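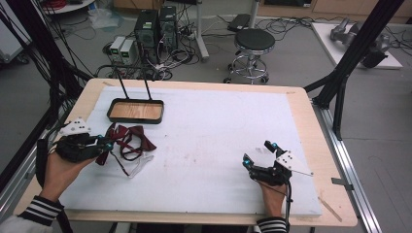

Chunhua Long asked us whether the Kandeo runner can stay on the table while the cake is being cut, and said hers had gone back to the hire firm with buttercream on it and come out fine.

It can. The Kandeo is a washable runner for wedding cake and dessert tables, sold by Ladasura under order code 947. It comes in ivory, sage and dusty pink. Full length is 424 cm, which covers a long buffet table with a good drop at each end. Width is 30 cm.

Posted in March by Trillham

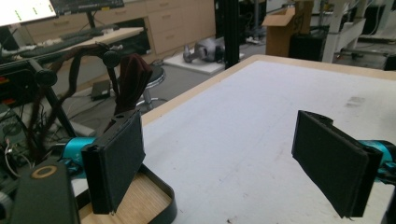 The runner is meant to be used without a cloth underneath, though plenty of customers prefer one. Lay it down the middle and put the cake stand on last, so the fabric doesn't pull. On a large white tabletop like this one the ivory hardly shows, and sage or pink would be the better choice. Dark tops take any of the three colours.

Wash at 30 degrees and iron on the back while still damp. Icing should be scraped off first — a blunt knife is fine. Red wine and berry sauces need soaking overnight. Don't tumble dry, as the hem will pucker.

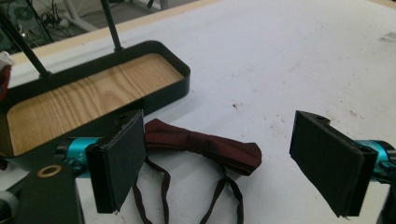
Black tray with rounded corners and a light oak-coloured base.

Stands, trays and cake knives are not included with the runner. Matching napkins are sold separately under the Lai name in the same shades, though dye batches vary a little, so order both together if the match matters to you. Runners can be returned unwashed in their original wrapping. We can't take back any that have been cut to length.

Last updated: March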